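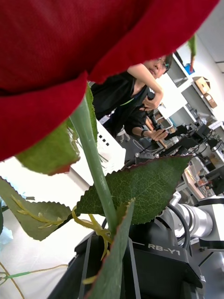 A red fabric rose with green artificial leaves.

Cemetery in Bindidley to limit fake flowers after mowing complaints

November 5, 2024

Artificial flowers will be allowed on graves at Bindidley's town cemetery for only part of the year under new rules passed by the parks board. Vote was 4 to 2. Silk, plastic and other fabric blooms come off at the start of the mowing season and can go back once the grass stops growing.

Fresh flowers are not affected. Neither are potted plants, as long as the pot sits on the headstone base and not on the grass.

The change follows a long run of complaints from both sides – families upset that tributes went missing, and grounds crews upset about what ends up in the mowers. Wire stems are the main problem, parks superintendent Hjalti Lykkegaard told the board in October. Two mower decks were damaged this season and one had to be replaced.

"It's the wire. Grass grows up over it, you can't see it, and then you hear it," Lykkegaard said.

Anything removed will be tagged with the row number and kept at the Mulari Road shed for 11 weeks. After that it gets thrown out. Under the old policy items were held for two weeks, which several people at the meeting said was nowhere near enough for relatives who live out of state.

Shaohua Tang, whose parents are both buried in the older section, spoke against the limits. She drives in from Pretitz and said fresh flowers are gone in days in the summer heat, or eaten by deer.

"I can't be there every week. The silk ones are there when I'm not," she told the board.

Tang asked for an exemption for arrangements in fixed vases attached to the stone. The board did'nt add one but agreed to look at it again in the spring, before the first removal. Lykkegaard said he had no objection to vases if they are bolted down.

A proposed fine of $100 for repeat violations was dropped before the vote. Board members said they didnt want staff writing tickets to people visting a grave.

Wreaths on stands are treated the same as artificial flowers. Flags are covered by a separate rule, no change there. Solar lights were not discussed, although one resident asked about them from the back of the room and was told to send an email.

Signs with the new dates go up at both gates this month. Letters will be mailed to plot holders with a current address on file – people who have moved should call the parks office to update theirs.

The Maihi Street gate stays closed for paving until further notice. Use the main entrance.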